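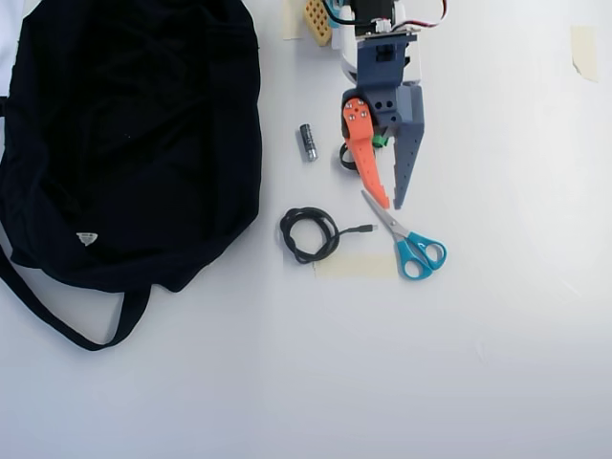 Gripper above the scissors, fingers open. Bag, battery and cable to the left.

Monday's goal was more clutter episodes for the pick policy. The set stands at 1,286 demonstrations, nearly all of them recorded with a single object on the table. The policy trained on those does fine with a single object on the table. Put a black bag next to the target and it drifts toward the bag.

So the new batch, which I'm calling Irton, has a fixed list: bag, AA battery, coiled USB cable, scissors. Each episode has one target, named in the task string before recording starts. Everything else stays put. Between episodes I move at least two items and turn the scissors. The first 83 episodes are on disk.

Notes so far:

Scissors are the slow ones. Closed blades lie flat and the fingertips tend to slide over them, so I now grasp at the handles. I dropped 3 early episodes where I changed my mind halfway down.

The cable never has the same shape twice, even when I try. I stopped trying.

Black cable near black bag is hard for the segmentation step in Sternora. Masks merge when the gap gets small. I kept those episodes and tagged them "merged" so they can be left out of a training run later.

Next is a retrain from the old checkpoint with the Irton batch weighted up, then the same test layouts as before. Results in December if the GPU queue allows.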